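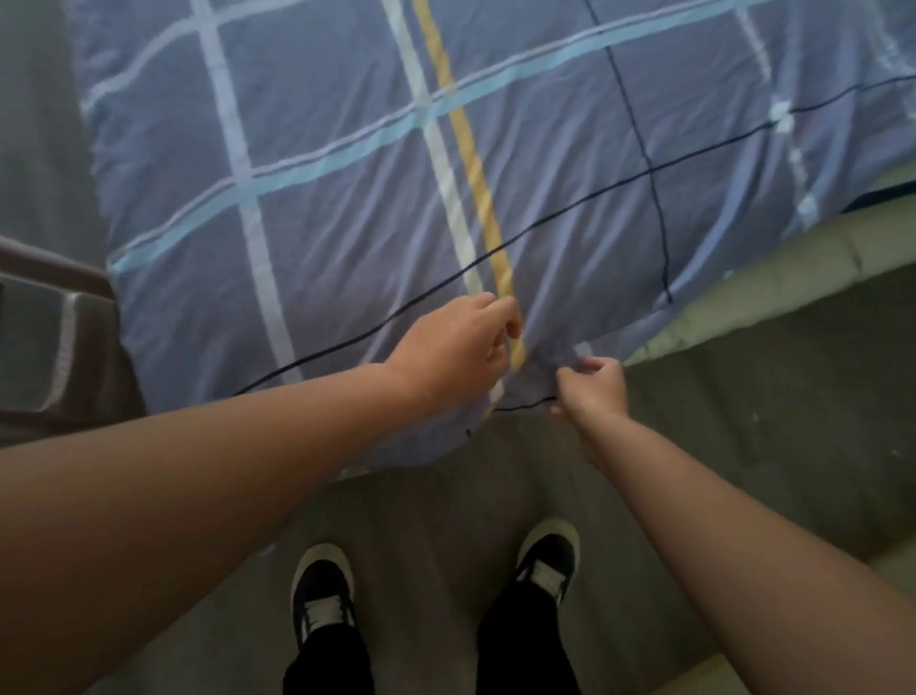
A comment under the last laundry post argued that a duvet cannot be squared by hand at all, that the insert goes wherever it wants within two nights, and that the only sensible fix is to buy one with the cover sewn on. I disagree with the second part and have some sympathy with the first. The sewn-on kind has to be washed whole, and my machine will not take it.

The insert is a Saha, the heavy one. On the parcel scale it reads 2274 grams, dry, without the cover. I mention the weight because most instructions for this job assume something lighter. A light insert can be shaken into position from one end. A heavy one moves when shaken, but it moves downward, and after three or four shakes there is a thick roll at the foot and flat cloth at the head.

The cover is the Mostent plaid, gray-blue with a yellow stripe. I bought it for the color. The pattern has since proved more useful than the color, which I will get to.

Cause of the drift

An insert and its cover are never the same size. The cover has to be a little bigger or the insert won't go in, and after a few washes the two have changed by different amounts. Mine differ by 2 inches in length. That slack collects somewhere, and where it collects depends on which corner was tight when the bed was made. If one top corner is full and the diagonal bottom corner is empty, the fill will keep traveling along that diagonal every time someone turns over.

The usual mistake is to work the corners in whatever order they come to hand. Each correction then undoes part of the one before it. I did it like that for years, and could spend over 20 minutes on it on a bad evening.

Order of work

Start at the head. Reach into the cover, seat both top corners of the insert, and tie them if there are ties. My cover has ties at the head end only. Close the opening at the foot before doing anything else. With the opening undone, the insert can slide partly out of the cover while you pull, and you will not notice until you feel the edge with your foot at night.

Lay the whole thing on the bed with the head end flat and the side overhang equal. Leave the head end alone from here on.

Go to the foot. Find one corner of the insert through the cloth. It is usually short of the cover corner by a hand's width or so. Pinch cover and insert together at that point, hold, and with the other hand press the cover down a short distance in along the edge. Lift the pinched part slightly and pull toward the corner. Pull in line with the side seam. A pull at an angle will seat the corner but put a twist in the filling behind it, and the twist is hard to find afterward.

Do the other foot corner the same way. Then go back to the first one, which will have lost a little. Two passes are enough. A third makes no difference that I have been able to measure.

After that, take the foot edge in both hands and give it one low, quick flick, just enough to get air under it. Low is important with a heavy insert, for the reason given above.

Using the pattern

With a plain cover the only references are the seams, and the seams are hanging off the sides of the bed. A plaid has lines running across the middle, where the twisting happens. I use the yellow stripe and ignore the rest. When the cover lies square, the yellow stripe is parallel to the mattress edge. If it leans, the cover has rotated and needs to be turned from the foot end before you bother with the corners.

A straight stripe tells you about the cover and nothing about what is inside it. For the insert you have to use your hands. I press along the foot edge with flat palms, one side to the other, and feel for places where cloth meets cloth with no fill between. A gap near a corner means another pull. A gap in the middle of the edge usually means that both corners are overpulled, and the flick will clear it.

Dark lines are less useful than pale ones in the evening with only the bedside lamp on. I had expected the reverse.

Things tried and dropped

Pratedon clips, the padded kind that grip the insert through the cover. They hold well. They also leave a hard lump at each corner, and one opened in the dryer and was not found for a week. I still have them in the drawer with the spare buttons.

The rolling method, where the cover is laid inside out, the insert is put on top, and both are rolled from the head and turned through the opening. It works for a light insert. With the Saha the roll is too thick to turn through the opening without stretching the last buttonhole.

A tighter cover, from Lurnum. In theory this removes the slack. In use, the insert was compressed along both sides and stood up in the center like a loaf. It went to the guest bed, where the insert is thinner, and is fine there.

Sewing tapes to the foot corners of the Mostent cover. I have done one corner. The tape has held through every wash since November, so I have no complaint about the method, only about the sewing, which has to be done inside a corner seam with very little room for the needle. The other corner is still to do.

Current results

With the order above, the duvet stays square for most of a week, with one small correction at the untaped foot corner around the middle of it. The commenter's two nights matches what I got before I started closing the opening first. If yours is drifting that fast, I would check there before replacing anything.

Next is the fitted sheet on the same bed, which has a different problem at the head end and probably needs new elastic.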